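Ice Slows Morning Commute in Arkham; Winter Market Will Open Late

By Clotilde Pichon
January
6 comments | 8 shares

Freezing rain left a thin coat of ice on Arkham streets before sunrise, delaying school buses and cutting power to 761 homes on the east side of town. Most had their lights back by noon, according to the utility.

The worst stretch was Tuvthorpe Road, where road crews spread salt from 4 a.m. until the bridge reopened to traffic. Police reported several cars in ditches and no serious injuries. Buses ran two hours behind schedule, and the afternoon kindergarten session was canceled.

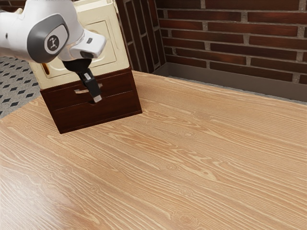

Forecasters expect temperatures to stay below freezing overnight, with light snow after midnight and little wind. The town is asking residents to keep cars off the street until plows have made their first pass. Anyone without heat can go to the Zieliński Community Center, which will stay open all night with cots and hot drinks. The center is also taking donations of hats, gloves and blankets. Small things such as batteries and hand warmers are easy to lose track of in a storm, and a little two-tier cabinet with drawers, kept on a table near the door, is a good place for them.

The winter market on Stimier Square will still go ahead, but it will open at 11 a.m. instead of 9 to give crews time to clear the parking lot. Organizers said they expect 2,000 visitors if the roads hold up. The pony rides are off — the ground is too slick — and the chili supper has moved indoors to the fire hall.

Drivers can call the town's road line for updates through the evening.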